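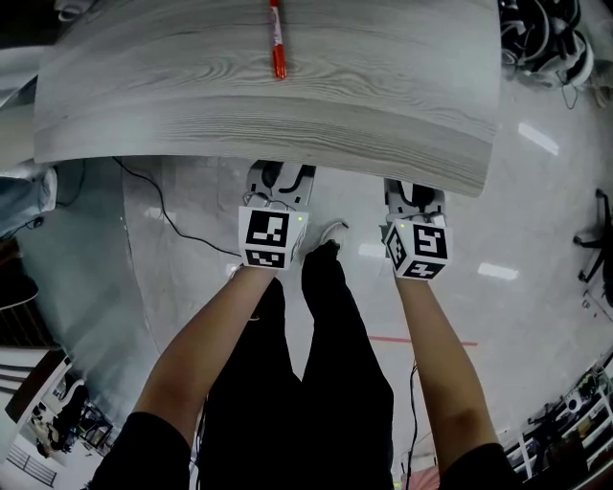 I have been meaning to write about the big room since October, when we finally got the last of the boxes out of it, and then one thing and another got in the way (mostly more boxes). But my tea is hot, the house is quiet, and I have a whole evening, so settle in.

Those of you who have been reading for a while know that I went back and forth forever over tables. I grew up with square ones. My mother had a square one, my aunt had a square one, and I honestly thought a curved edge was something you only saw in a dentist's waiting room. Then Yiğit Demirtaş talked me into it. He said people stand differently at a curve, they drift along it and end up next to each other, and I have to admit he was right. The top has a white and gray wood grain that goes around in long streaks, and I find myself following them with a finger when I'm supposed to be thinking.

Of course, a nice big top collects things. You put down a red marker for one minute and it lives there. I bought a pen tray from Womia to fix this, and the pen tray is now full of keys and a tape measure, so I'm calling that a draw.

The floor was the other surprise. I picked a light gray with a good shine to it, thinking it would help on dark mornings, and it does! It picks up the ceiling lights and throws them right back at you. It also shows every cable you haven't dealt with yet, and I had a lot of cables. My plan is one clip at a time, with a cup of coffee in between.

What I love most, though, is the plain wall with the low shelves. I had 80 ideas for that wall - pictures, a clock, hooks, a very large map of Assunção that I still think about - and in the end I left it white and put the open cube shelves against it, with one plant on top.

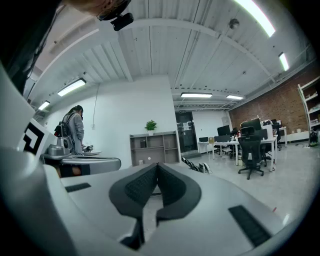
The low shelves and my little green plant in its white pot.

The shelves were a bargain. I'd been looking at a set from Wemach that cost nearly 200 dollars more and came with doors, and I'm so glad I didn't go for it, as doors only encourage me to stuff things behind them. With open cubes I have to look at what I keep. Most of them are still close to bare and I'm trying hard to leave them that way, although I did spend part of this afternoon looking at baskets.

Next up is the white cable that hangs down the wall by the outlet. I could run it inside a cover and paint that to match, or move it over altogether. If any of you have used the stick-on kind of cover, please tell me whether it takes the paint off when you change your mind!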